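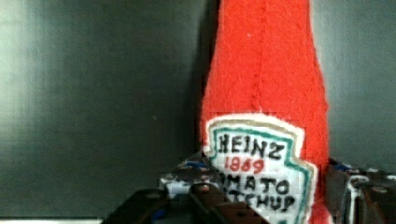 Cocina de juego: revisión de piezas textiles y rígidas

Mayo. Ulises Ibarra, taller Figueroa
Inicio | Cuaderno | Materiales | Préstamos

Se revisa la botella de kétchup de fieltro rojo antes de asignarle ficha definitiva. La etiqueta, de fieltro blanco y forma trapezoidal, lleva bordado «HEINZ» en negro y «1869» en rojo. El trazo de las letras es algo irregular y se admite así, por tratarse de bordado. La superficie tiene el pelo levantado, y queda pendiente decidir si se cepilla o se deja como está. La costura vertical de la parte alta se anotará en la ficha como referencia de orientación.

Las piezas de mesa se han reunido para fijar la composición del lote Arnanness, previsto en 12 cajas.
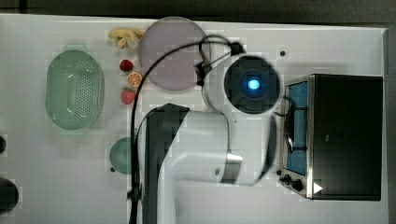
Fig. 2. Colador ovalado, cuenco pequeño, plato lavanda y frutas de juego, con el horno tostador a la derecha.

El plato lavanda se mantiene como pieza base. El colador verde claro ocupa demasiado espacio y podría obligar a cambiar el formato de caja Zeston por el inmediatamente superior. Las fresas y la rodaja de naranja irán en bolsa aparte; el plátano, suelto.
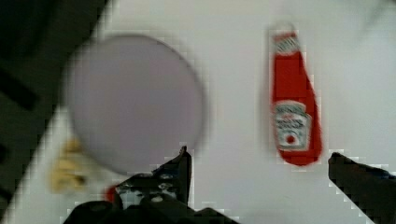

En cuanto a la denominación, se acuerda no emplear «botella» sin calificativo en el inventario. La ficha indicará siempre el acabado y la posición de almacenaje, vertical u horizontal. Falta revisar la tabla de códigos, que sigue usando la numeración antigua a partir del 1000.

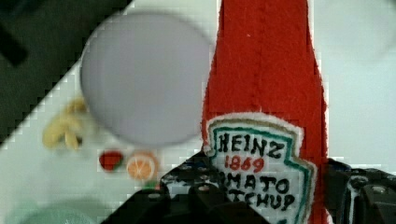

Bautista Espinoza objeta que el fieltro no debería compartir caja con las piezas rígidas, pues el borde tiende a deshilacharse con el roce, y solicita una funda de algodón para cada artículo textil. Se pedirá presupuesto a Drekby para 20 fundas.

Etiquetas: fieltro, menaje de juego, inventario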